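Dundivon Home Help
Browse Topics Ask Answer Storage Cleaning Sign in
Questions > Storage and Organizing > Bins and Containers
5 min read

Metal bins for mixed toys and household odds and ends – worth keeping?

Asked 30 June 2022

We took over a storage room in April and it came with two gray sheet-metal bins from the previous tenant. They are heavy, open on top, and the insides are pretty beat up. There is no maker's name I can make out on them. I can't find a product page.

I want to use them for the stuff that never has a home. Toy blocks, balls, hairbrushes, small plastic figures, parts of things. Right now all of that lives in grocery bags on a shelf and every time somebody wants one item the whole bag gets dumped out. My plan was one bin for toys and one for everything else, but the two categories have already started to mix.

My questions:

The floor of the bin is covered in whitish scratches. Can they be cleaned off, or is that the metal itself?

There are small round holes in the bottom. Should I plug them?

Is a metal bin a bad idea for plastic toys? I'm mainly thinking of the noise and of things getting scuffed. One of the things going in is a clear ball with a swirly purple and green center, and I would like it to stay clear.

I could also buy plastic tubs. The Gamness ones at the store near us are cheap enough, but I don't want to throw out two good bins if they will do the job. The room is dry and has a concrete floor. The bins would sit on the floor or on a low shelf.

3 answers

Answer 1 (marked helpful)

Keep the bins. Sheet metal outlasts plastic tubs and the wear you describe is normal. I used bins like that in a school supply room for 14 years and the insides looked terrible after the first few months and then stayed about the same.

On the scratches: try this before anything else. Wipe the floor of the bin with a wet cloth and a drop of dish soap, dry it, and look again. If a mark is gone, it was residue from whatever was stored there. If it comes back when the metal dries, it is a scratch or a worn spot in the surface and it will stay. You can soften the look a little with a fine scrubbing pad, always rubbing in one direction, but I would not bother for a storage bin. Don't use steel wool. It leaves bits behind that rust.

Run a fingertip (in a glove) along the edges and around any holes. If you feel a burr, take it down with a small file or with sandpaper, 300 grit or close to it. Do this before kids reach in. Vacuum the dust out afterward and wipe again.

A smudge in a corner is usually old tape glue, marker, or paint from something that rubbed there. Rubbing alcohol on a rag takes care of most of it. Test a small spot first if the bin has any kind of coating.
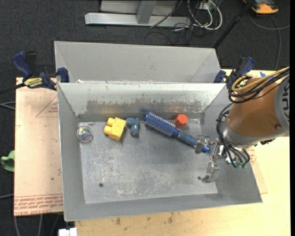
Do small holes in the bottom of a metal bin need to be plugged?
Leave them open unless the things you store are small enough to fall through. They let water out after washing, and a liner covers them anyway.

For the liner, I would use thin foam shelf liner cut to size. Measure the inside of the floor, not the top opening, if the sides slope. Most bins like this get narrower toward the bottom and a piece cut to the top size will curl up at the walls. Cut it a little small. Don't glue it down, you will want to pull it out and shake it.

With a liner, hard plastic blocks are fine in metal. Your clear ball is a different matter. Clear plastic shows every mark, and a ball rolls each time the bin is moved. It will end up against the wall of the bin next to whatever has the sharpest corner. Put it in a sock or a small cloth bag, or give it its own shelf spot.

Hairbrushes I would take out of the toy bin completely. The bristles catch lint and crumbs and they bend if something sits on them for a long time. If one has to go in there, wash it first and lay it on top, bristles up.

As for the mixing, two big bins will always mix. Put smaller open boxes inside them. Shoe boxes work. One for blocks, one for figures, one for parts. Leave some space with no box at all, that is where people drop things they don't know what to do with, and you can sort that space once in a while.

Answer 2

I would sell them and get plastic. Metal is loud. We had one metal bin in the playroom and every block that went in sounded like a dropped pan. The Gamness tubs have lids too, which you don't get with an open bin, and you can stack them.

If you keep them, put felt pads under the corners so they don't scrape the floor.

Answer 3

Mostly agree with the first answer, with a few additions.

Check the weight before you put them on any shelf. A loaded metal bin is much heavier than it looks, and a cheap shelf will sag in the middle. I keep mine on the floor on a low wheeled base from Clandex. Get one with locks on the wheels. If your shelf has a rating printed on it, remember that the rating is usually for weight spread evenly and not for one bin at the front edge.

On a concrete floor, raise the bins a little even if the room seems dry. Concrete can hold damp under a flat metal bottom, and the underside is where mine started to rust. Two strips of scrap wood are enough. Turn the bin over once or twice a year and look.

For rust spots inside, sand them back to clean metal, wipe off the dust, and use a metal primer and then paint. Let it cure for as long as the can says before putting any plastic in it. I rushed this once and a set of blocks stuck to the paint. I now have a blue bin with the print of a block in the bottom.

About the noise, a liner on the floor helps with dropping but it does nothing for the walls. A strip of self-adhesive felt along the outside of each long wall cuts the ringing a lot. It goes on the outside so it doesn't collect dirt.

I would skip labels on the bins themselves. Label the small boxes inside. Masking tape and a marker is fine, and you can change it when the contents change – they will change.

Comment from the asker: Thanks. Washed both. Most of the white marks stayed, so scratches it is. The corner smudge came off with alcohol. Bought the shelf liner and cut it too big, as warned. The ball is on a shelf now and the hairbrushes went back to the bathroom.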